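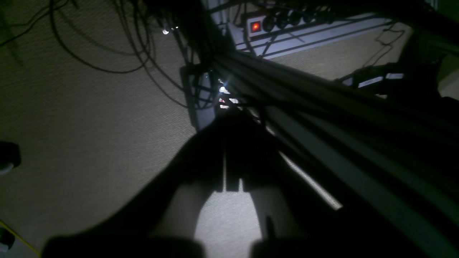
Ticket 2233
Cell: Ulten, arm with two-finger gripper and wrist camera
Opened by: Corina Moser
Status: open, monitoring
Priority: 3

Summary
Wrist camera stream drops during moves with large wrist rotation. Gripper stops responding to commands within a second or two of the drop. Arm controller stays up and reports no fault of its own. Recovery needs a restart of the gripper driver, and in two cases a power cycle of the gripper supply.

Environment
Controller software Haslinger, build 304. Gripper and camera share one hub. Recording host is Esach. Nusance handles the job queue. No software changes on any of these since the start of June.

Symptoms
Host log at the time of a drop:

camera: read timeout, retry 1
camera: read timeout, retry 2
camera: device lost
gripper: no reply to position query
queue: job paused, reason = peripheral

The order is always the same, camera first and gripper second. With the wrist held still the stream runs for hours. With the wrist cycling between its limits at half speed, the first drop comes after around 40 cycles.

Wrist view with the arm parked low over the carpet, next to the rail, is usable. Exposure is dark on the gripper body and the rail, the carpet between the fingers is clear. The strip at the baseboard has its red switch lit. Dark cables lie in loops on the floor on the left and gather into a bundle, which is where I started.

Log, Moser

09:10 Reproduced with the wrist cycle program. Drop on the first attempt. Restarted the gripper driver, gripper came back, camera came back after the second restart.

09:35 Swapped the camera port on the hub. Same result.

09:50 Checked the supply at the strip. Wiggled every plug with the arm idle and the stream running. No drop. Hub voltage measured at the output terminals, steady with the gripper opening and closing at full force. Not chasing supply any further for now.

10:20 Separated the cables on the floor by hand, with the arm disabled. Moved the camera data cable away from the power leads. Ran the wrist cycle again and got a drop, somewhat later than before. One run proves nothing.

10:45 Disabled the arm, released the brake on the last joint, turned the wrist by hand with the stream open on the host. Image freezes near the positive limit and returns when backed off a few degrees. Repeated until I was sure. The cable has no slack left at that point and pulls on the connector at the camera end.

11:15 Removed the camera cable from the last clip on the forearm. Turned by hand to both limits, no freeze. Connector shell has a visible bend toward the cable side.

11:40 Fitted spare cable, longer service loop at the wrist, clip moved one position back. Loop clears the fingers fully open and fully closed. Checked against the rail at the lowest park position - clears, but not by a lot.

12:05 Wrist cycle at half speed, 200 cycles, no drop. Full speed, 200 cycles, no drop.

13:30 Released to the queue with the wrist limit reduced by 5 degrees on the positive side. Jobs that need the full range will be rejected by Nusance with a limit error. Expected, do not reopen for that.

Cause
Strain on the camera connector near the positive wrist limit. The gripper loss is a consequence: when the camera drops off, the hub resets all its ports, and the gripper driver does not reconnect without a restart. Hub reset confirmed in the kernel log on Esach for every drop I still had a log for.

Open items
Gripper driver should retry after a hub reset. Separate ticket to be raised against Haslinger.
Route floor cables along the baseboard and tie them down. Keep camera data apart from power.
Order another camera cable, the spare is now in use.
Restore the wrist limit after a week without drops.

If it comes back
Do not power cycle first. Save the kernel log, note the wrist angle, then restart the gripper driver only. If the camera is missing after that, unplug it at the hub, wait 10 seconds, plug it back into the same port.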